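Ganden Tidy Set: README

Tidying small plastic bits into yellow trays, written up at last! Up to 600 short entries, one per go at the tray.

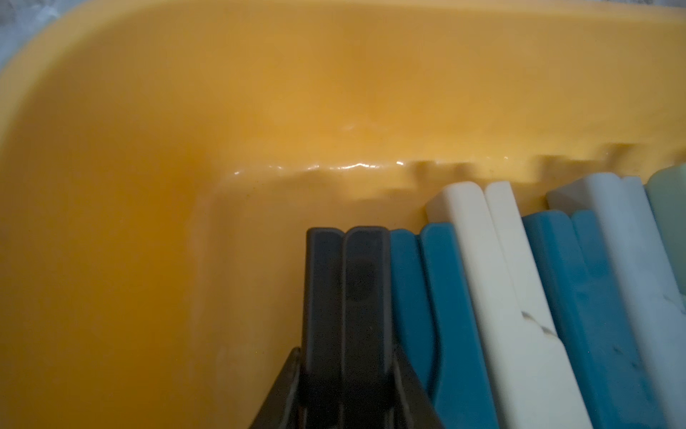 Issue 235

Each entry has a plain-text note: what went in, which way up, and whether it was moved later. Start with the Canico folder, it's the friendliest.

Clips are my favourite part. Stood on edge they pack so well, and the stepped ones nest beautifully if you take your time.
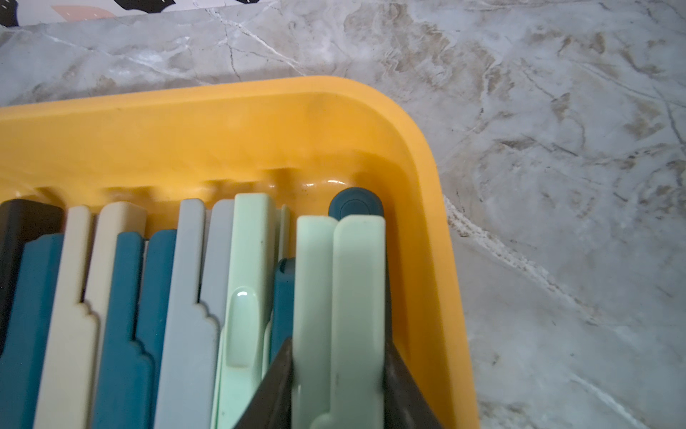

Colours are written in everyday words (teal, cream, mint), so searching is easy.

Ravn holds the tools, 201 entries so far. A teal handle gets its own tag, and so does anything left lying outside the tray. More in September!

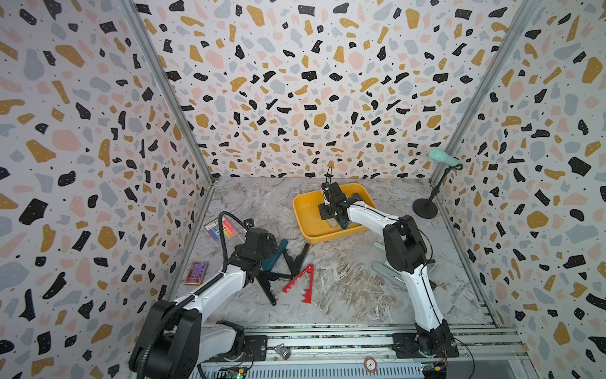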